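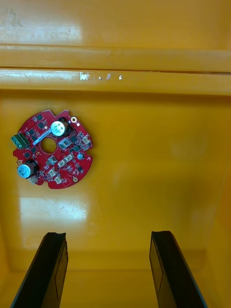

Round red board, yellow-orange bin.

# nosora-parts

6 min read

A catalog of the donated electronics on the shelves at the Nosora repair room, kept as one CSV and a folder of notes. It exists so that a person looking for a power jack can find out whether we have one without opening every drawer, which used to be the system.

There are 369 rows. A row is a kind of thing, so forty identical knobs get one row and a lone remote with no battery door also gets one row. If this strikes you as unfair to the remote, please see the issue tracker, where it has been argued at length.

## What's in here

parts.csv is the catalog. notes/ holds longer remarks on parts that needed them. labels/ has the printable drawer labels, in a font Sveva Cattaneo picked and will defend. old/ is the spreadsheet we inherited, kept for historical reasons and because two of its columns still make no sense to us.

## Columns

id: Four digits, never reused. Gaps mean something was thrown out or merged.

name: What you would call it out loud. "Round board, red" is fine. "Misc" is banned.

drawer: A letter and a number, such as C4. Drawer F is the floor.

qty: A whole number, or "lots" for anything too small to be worth your evening. Yes, this breaks sorting.

state: One of untested, works, dead, or argued. The last one means two people tested it and went home with different answers.

source: What it came out of, if the donor said. Blank for more than half the rows. "Dad's garage" appears 11 times and we don't think it was the same dad.

added_by: Initials. LB is Ludivine Boyer, NM is Nazareno Morelli, and XX is whoever did drawer D.

## How it was made

Ludivine and Nazareno went through the shelves in July, drawer by drawer, with one laptop and a fan. Names were typed as spoken, then cleaned up later by Austra Dambrauskienė, who merged "plug," "plug thing," and "the other plug" into entries a stranger could use. Part numbers were copied when they could be read without a magnifier. After the magnifier turned up (drawer B3, row 0112) we went back and did the rest of drawer A, then lost interest.

The Binis import script pulls the old spreadsheet into the new columns. It was written for a seed library and still logs "germinated" when it finishes. Leave it alone, it works.

## Known problems

Quantities drift. People take a part and mean to write it down.

"untested" covers 40 rows that somebody has surely tested. The results were on a sticky note.

Drawers E1 and E2 were swapped during the spring cleanup and then swapped back by a second person being helpful. The CSV has been right twice.

Accents in names come out as garbage if you open the file in certain spreadsheet programs. Austra has asked that you stop saving it afterward.

The source column is hearsay. Don't write a paper on it.

## Please don't

Use this as a price list. Nothing here has been valued, and Graziella Testa has already had to explain this by phone to a man who wanted the whole of drawer C. Also don't treat "works" as a safety rating — it means it did something when we plugged it in, and the something was roughly what we hoped.

## Changes

0.4: Split "cables" into nine rows. Morale suffered.

0.3: Added state. Added "argued" the same afternoon.

0.2: Merged the Esden donation, mostly radio parts and one shoe. The shoe was not cataloged.

0.1: First export.

## License and contact

The data is free to copy and change. Credit the repair room if you like. Corrections go to the issue tracker, or on paper in the tray by the door, which Sveva empties when it gets full.

14 shares · 3 comments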